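Redeck Newsletter
Robot cells: the new handling rules

The revised handling rules for the robot cells took effect on Monday, March 4, 2024. They replace the two-page sheet that has been taped inside the cabinet doors since the Istetti line was moved over. Please take the old sheet down and recycle it. A few copies with handwritten changes are still going around, and those changes don't all agree with each other.

Most of the rules are the same as before. The parts that are new, or that people have been asking about, are these.

Starting position. Every pick now starts with the gripper fully open and the fingers on either side of the item, with clear space on both sides. If one finger is already touching, back off and come in again. The old sheet let operators close from contact if the item was soft. That is no longer allowed for any item, soft or hard. The gaps don't have to be equal, but there has to be a gap you can see on the wrist camera view.

Closing force. Soft and rounded items use the low force setting for the first close. You may go up one step after a slip, and one more after a second slip. After 3 slips on the same item, stop and write it up. Do not go to the high setting to save a run.

Work surface. Keep it plain and light in color, and clear of anything that isn't part of the task. Wipe it at the start of each shift. Faint marks that won't come off are fine, but tell the cell lead if they start showing up in the detection results. Shadows cause more trouble than marks do. We went through the logs from January, 272 picks in all, and 40 of them had been flagged for a poor outline. In most of those the software had taken part of the shadow as part of the item. Lamps should stay where the floor tape shows, and if you have to move one, run the short calibration before you pick again.

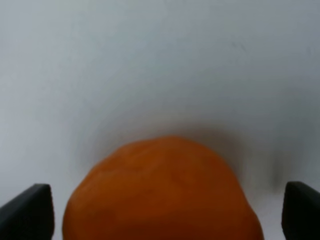 Tiago Veloso wrote in that the gap rule is a good one but the wording on shadows is too loose. He would like a set limit for how dark a shadow can be before the run has to stop, and he doesn't think "tell the cell lead" will be applied the same way on every shift. He also asked if the calibration could be run from the hand controller, as walking back to the desk means leaving the cell twice.

On the first point, we agree that a number would be better. The Brurkano cell is testing one now and we expect to add it to the next revision. Until then, the rule is that if the outline drawn on the screen includes any of the shadow, you stop. On the second point, the answer for now is no. Calibration moves the arm through its full range, and the rules require the operator to be at the desk with the gate closed while that happens.

Hands in the cell. No change here, but it needs saying again. Nobody reaches in to straighten an item while the arm is enabled, even if the arm is standing still and the gripper is open. Press the hold button, wait for the amber light, and then open the gate. When you are done, close the gate before you release the hold. A paused program does not count as a hold.

Records. Each stopped run gets one line in the log: time, item, what you saw, what you did. Short is fine. "Slipped three times, low setting, changed item" is enough. Please don't leave the item field blank or write "same as above," as the lines get sorted later and the one above may end up somewhere else.

Training. Anyone who works in the cells, including people who only cover breaks, needs to read the new rules and sign the sheet at the Leitão entrance. So far 174 people have signed. If you were trained on the old rules you do not need to repeat the practical part, but you do need a cell lead to watch you do one soft item pick and initial your line.

Printed copies are in the rack by the tool crib. Questions and corrections can go in the box next to it or to your cell lead before the next revision is sent out.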